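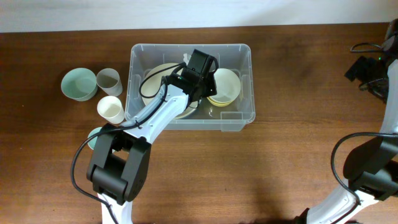 Search this site Type and press enter

The clear bin and the mint-green bowl

Ju-won Choo keeps the tableware for the shared kitchen on the second floor of the Drellby building. She has done it since June, when the old cupboard was taken down and everything in it had to find another place. I met her at the long table to ask how a person decides where a bowl should live.

"First I asked people what they use," she said. "They told me what they like, and this is a different thing. So I stopped asking and I looked at what was in the sink."

In the sink she found bowls, cups and plates, and almost never anything else. The cupboard had held 143 pieces. Many were serving dishes from the time when the kitchen was run by Tosesach, the catering company which had the floor before us. Choo offered these to the other floors and kept a smaller number, which she stores in bins by the wall.

She prefers bins you can look through. In the beginning she had closed boxes with paper labels, and the labels did not survive. "People take out the cups and put back the bowls. Then the label tells a lie. With a clear bin you look from the side and you know."

I asked if there is a correct order for packing one. She thought about this longer than I expected.

"The plate goes flat on one side. The bowls go in a stack on the other side. If you put the bowls first in the middle, you lose both sides." Then she laughed. "My colleague does not agree with me."

The colleague is Nithin Pisharody, who joined our talk with his coffee – he works two desks away and had heard his part of it already. He would like to have the cups in the bin before anything else.

"A cup is the piece that falls," Pisharody said. "A bowl sits. A plate sits. I would put the cups away while I am still patient." 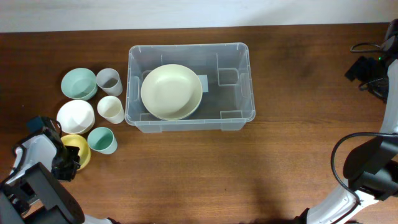
Drellby Workplace Services – Kitchen and Common Rooms

Before they pack, both of them set the pieces out on the table beside the bin. Choo likes bowls in one column and cups in the next one. She does not sort by color, although the set almost asks for it: there is a mint-green bowl and a mint-green cup, and visitors often try to put them together.

"It looks nice for a photo," she said. "But a bowl inside a bowl saves space. A green cup with a green bowl saves nothing."

The yellow bowl is the one that people ask for by name. Pisharody calls it "the mustard one" and admits that he hides it at lunch time. Choo knows this. When she ordered more pieces from Wuten, she asked for a second yellow bowl and received a white one, and she decided to keep it.

Not everything has been solved. The spoons are still in a drawer with the tea towels, and the 17 lids from the old food boxes fit nothing that we own. Choo has promised to give them up before the end of the year. Pisharody asked her to say this again, so that I could write it down.

I wanted to know what she would change if she could begin again.

"I would buy fewer kinds," she said. "The color can be different, this is no problem. But the shape should be the same, so that any bowl goes on any bowl."

Pisharody would change the table. He finds it too low for standing work and would like to raise it 8 centimeters. Choo is shorter than he is, and she told him that the table is fine.

Last updated: 11/19/20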